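From: Lachlan MacAulay
To: Novcombe Home Swap and Fix-It list
Date: 26 July 2019
Subject: Re: [novcombe-fixit] carpet vs. stool legs, what are you all using?

Bukola Yusuf wrote:

> Hi all, we finally got the carpet down in the back room and I love it, but
> I'm already worried about dents. We've got wooden stools in there that get
> dragged around all day long, plus a bookcase that weighs as much as a cow.
> The felt pads from my junk drawer lasted maybe a week before they peeled off
> and left gunk on everything. Is there something better? And did anybody go
> with stripes and regret it? My sister says they'll make me dizzy.
>
> Bukola

Hi Bukola,

Congrats on getting the carpet down! I remember you talking about that room back in February when it was still bare slab and paint cans, so this is big news.

OK, pads first. Stick-on felt is fine on a hard floor but on carpet it's pretty much useless, the pile grabs the edge and peels it right off (and then you get the gunk, I've scraped plenty of it). What I use on stools is the slip-on kind, a little cup that goes over the whole foot. Mine are from Plendomo and come in bags of 14, which is an annoying number if all your stools have four legs, but you'll want the spares anyway. Measure the foot before you order. I guessed, and two of mine fell off by dinnertime.

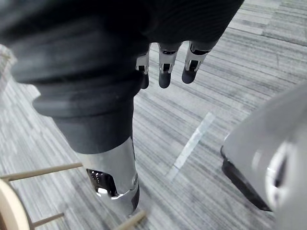 Stripes, I'm all for them, and I'd tell your sister to give it a couple of weeks. The first few days I did notice them every time I walked in, and then one morning I just didn't anymore. Gray is a good choice too, especially with pale wood. You can see a bit of one of the light wooden stools down in the left corner there, and I think that round beige seat looks great against the striped carpet, much better than the dark brown ones we had before. The other thing I like is that stripes give you something to line the furniture up with, so when I put things back after vacuuming I can tell right away if the bookcase is crooked. My wife says this is not a selling point. Oh, and vacuum along the stripes first and then across, it seems to get more of the crumbs up.

Now the bookcase. Cups won't do a thing for that much weight. Ours was leaving craters, so I cut a strip of hardboard to go under the whole base, painted it gray, and that spread the load out nicely. You have to empty the shelves to get it under there, sorry. We had 456 books in ours (I know that because my daughter decided to catalog them while they were in piles on the floor) and it took us most of an afternoon.

For dents you've already got, try an ice cube. Set it in the dent, let it melt, blot up the water with a towel and then fluff the pile with a spoon. It worked on almost all of mine. There's one by the door that I've iced 4 times now and I've given up and put a plant on it. Try it someplace hidden first though, I don't know what your carpet is made of and some of them don't like getting wet.

Did you go through Truremar or through Lâm for the fitting? We had Lâm and they left us a nice big offcut, which I've been using to test cleaners on. If you got one too, hang on to it!

I have a half bag of the slip-on cups sitting in the garage that turned out too small for my stools. If your stool feet are skinny you're welcome to them, just send me the measurement and I'll check before you drive over.

Lachlan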